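2019-11-17
Urkbridge, bench notes, arm station

Spent the session going over our own handling rules, after the visit from Ovow in January showed that half of them only existed in people's heads. Writing them down as they stand now, with the bits I think need changing.

Start of run. Whoever is at the controls says "moving" out loud before the arm is enabled, and waits for an answer if there is anyone else in the room. Stop button within reach of the operator's left hand, tested once before the first run and again after any break. A test means pressing it and seeing the drives drop out. Looking at the light doesn't count.

Cables. Check the ties and the strap on the sensor board before each block of runs. Anything that has slipped gets redone with the power off. The Wang checklist has this after homing, and I would move it to before, as homing is when a slack loop is most likely to catch.

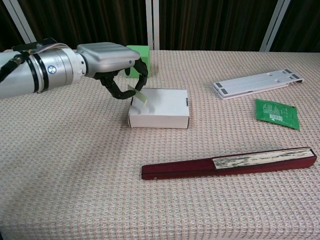 Table layout. Objects go down in the order on the sheet, and then hands come out and stay out. If something is knocked over during a run it stays where it is until the arm is stopped — no reaching in to tidy up. The run is logged as disturbed and kept. We have 424 runs in the log so far and I would like to know how many were tidied without a note. Nearly 100 have no layout remark at all, all of them from before we changed the form.

Thin items (cards, paper strips, packets). Lower grip force, and a slower lift. The setting must be put back before anything heavier is tried. Runs 124 and 125 were done with different force settings and the same label, so neither can be used for the comparison. My mistake. The form now has a box for the force setting and the run should not start with it blank.

Cloth. Pull it flat between blocks, arm stopped. Replace it if the weave has snagged.

Naming. Cilia wants object names taken from the shared list only. Agreed, but the list has two entries for "box, small" and one of them should go. Leave old logs as they are and add a note at the top of each file.

Still open:
Who signs off a change to the speed limit. At present anyone can edit the file.
Whether the stop test should be logged every time or only when it fails. I favour every time.
Print the new start sheet and take the old one off the wall.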